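December, early afternoon

Slept until after eight and felt better for it. The cold is mostly gone, just the cough left. Made coffee and finished the heel of the rye bread because I didn't want to open the new loaf for one slice.

Bus 16 was late again so I walked as far as Clitley and caught it there. Went into Lolero for light bulbs and drawer liner. They had the bulbs but no liner in the plain gray, only a pattern with lemons, and I didn't want lemons. The man said more would come in after the holidays. I bought the bulbs, a packet of felt pads and a new pair of rubber gloves in the smaller size. It came to a little under $20, which is less than I had set aside.

Stopped at the post office on the way back to send the package. The line was long and slow. It should get there in time, though I don't count on it.

The rest of the day was meant for the front room and I did get to it, a bit later than planned. I've been putting off the dark cabinet since we moved it in from the hallway. It has turned into the place where everything gets set down – mail, keys, snacks, batteries that may or may not be dead. The drawer was worse. I pulled it open last week looking for a tape measure and it jammed halfway on an old calendar.

I started with the drawer. Took everything out onto a towel on the floor and sorted from there. The takeout menus went, along with the instructions for the Gebru kettle that broke two winters ago. The tape measure was in there after all, under the calendar. Kept that, the good scissors, the spare fuses, the stamps and the envelope with the rental papers for unit 719. I found a receipt for $151 from when the car battery was replaced, and I put that with the other car things in the bedroom where it should have been all along. The pens I tried one by one on the back of an envelope. Most of them were finished.

One runner on the drawer is stiff. I rubbed a candle stub along it and that helped a little, but it still catches near the back if you push from one side. It might need to come out altogether, and I will look at that another time.

Lunch was soup from the freezer, the last of the lentil. I forgot to write down on the lid when I made it, so it could have been September or it could have been older. It tasted fine. Must buy more celery and a bag of onions if I'm going to make another pot this week.

The top of the cabinet took longer than I thought it would. The surface is a little scuffed by now and it has a faint grain, so I use the sponge and go gently, with the green side kept for stuck spots only.

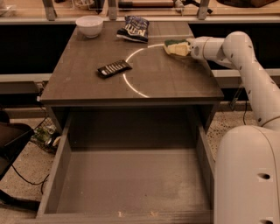
The cabinet will stay in the front room, I've decided. I had thought of putting it back in the hallway, but it gets more use where it is, and the wall there would look bare without it. With the drawer pulled out and cleared to the bottom I could see how much room there is in it, enough for the table linens if I fold them small. The white bowl at the back can stay on top for keys. The chip bag and the striped package don't belong there and will go in the kitchen. I want the back edge kept clear otherwise, so there is space for the lamp when it comes back from being rewired.

Put the felt pads under two of the dining chairs and then ran out of patience with it. The other chairs can wait. Changed the bulb over the stairs, which has been out since before Thanksgiving. The new one is whiter than the old one and I'm not sure I like it.

Tried the Goker polish on the inside of the hall closet door first, to see if it would darken the wood. It smells strongly of orange. I left the window open an inch and wore my cardigan the rest of the afternoon.

Supper was eggs and the start of the new loaf. Rain from five on, heavy for a while and then just steady. The gutter by the back step is dripping again. Call about that in the morning, and about the lamp.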